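Winter closet notes from the Ganorley Swap

The coat drive closes at the end of December, and the shelves at our Valby room are filling up well. We have taken in 400 items since the fall newsletter. Coats and boots go out fastest, so please bring those first.

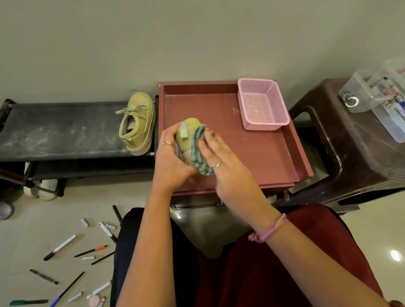
Drop-off is at the side door on Pellegrini Street, from 4 p.m. until the lights go off. Bags left outside overnight get rained on and we have to throw most of it away. Please label children's sizes if you can – a scrap of masking tape is fine.

Check every pocket before you pack. Keys and bus passes turn up each month, and we can only hold them for 2 weeks. Belts, scarves and wallets in good shape are welcome as donations. Small things should come in a bag or box of their own, with the lid shut. 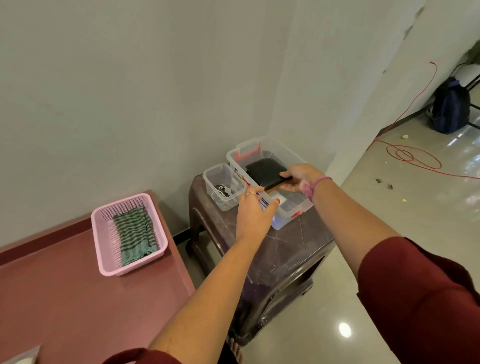 Shoes and boots

We still need adult shoes in all sizes. Pairs should be tied or clipped together, with soles that are whole and no strong smell. Go over them with a cloth before you bring them in, and do it over a tray so the grit stays off the floor.

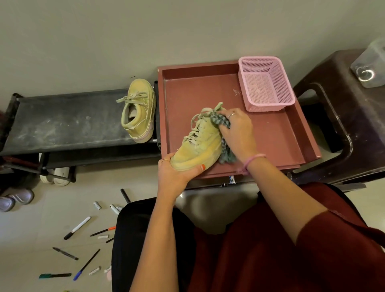 The Plasberg room will take shoes from January, when Valby runs out of shelf space. Soft uppers like the ones on the yellow sneaker need a light hand, and uneven dark patches are no reason to hold a pair back. Leave the laces in. Rain boots can go to either room.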